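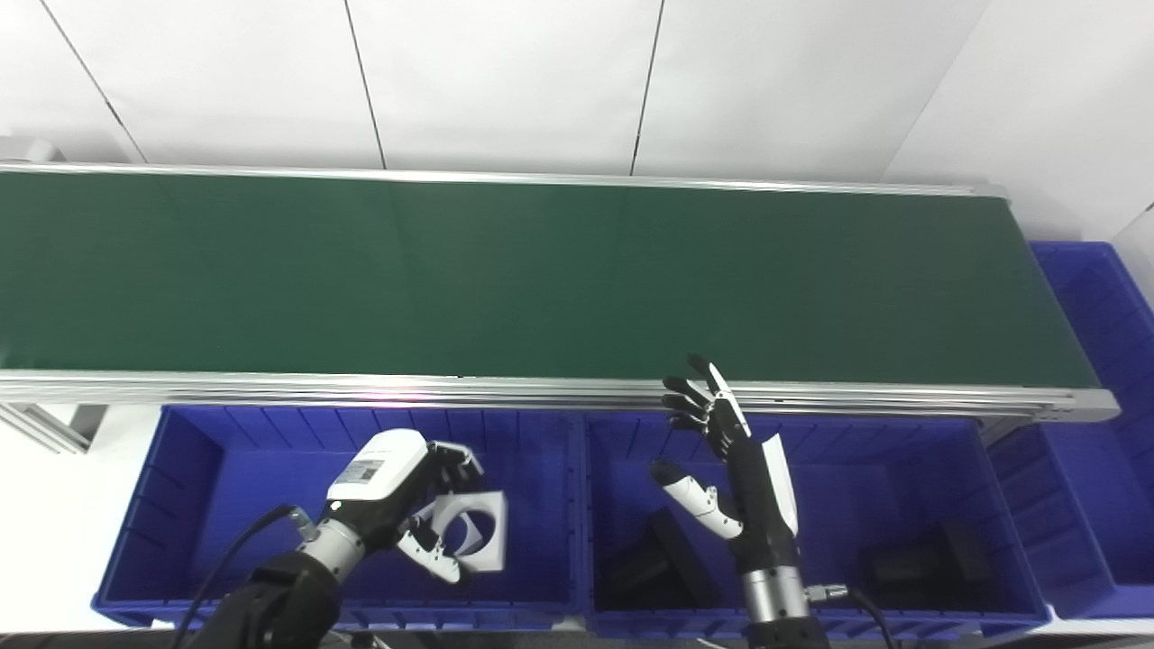
What I Kept From My Year of Sorting Mail

2017-02-05
By Katherine Cárdenas

I've been meaning to write about letters for ages, and since my tea is hot and the dog is finally asleep, I suppose tonight's the night.

When I was twenty-two I took a job at the mail depot in Plolgate, mostly so I could pay rent on a room with a slanted ceiling and a radiator that knocked all night long. The shift started before the sun was up. I remember the cold walk down the hill, and the bakery with its lights on, and how I always told myself I wouldn't stop for a roll and then stopped for a roll.

What stayed with me from that year was the handwriting. You get to know people that way, even people you never meet! There was a woman in Karam who wrote to her sister every week in green ink, with the zip code underlined twice, and a boy at summer camp who addressed everything to "Mom and Dad and Biscuit." I used to wonder what happened to Biscuit.

I hadn't written a real letter myself in years when I left that job. Then my old friend Rigoberto Restrepo moved out to Conia, 1,839 miles from my front door (he looked it up, I didn't), and he was so bad at answering the phone that I gave up and bought a box of 100 envelopes. He wrote back in four pages, both sides, mostly about a fence. I loved every word of it. We've kept it up ever since, and the box is nearly empty now.

A few people have asked me how you start, if you're out of the habit. I'd say start with whatever is in front of you. The soup you're making, the neighbor's new car, the weather if you must. Don't apologize for not writing sooner, it eats up half a page and the other person was late too. I like a plain ballpoint and lined paper, and I keep stamps in the kitchen drawer with the rubber bands so I can't pretend I'm out of them.

And keep the ones you get! Mine are in 3 shoeboxes under the bed, in no order whatsoever. My aunt's are in there, with her recipe for plum cake spread over two different letters — she forgot the eggs in the first one and mailed a correction in March.

I owe Rigoberto a reply, by the way. He wants to know if he should paint the fence.

Last updated: 2 days after posting, to fix the spelling of Conia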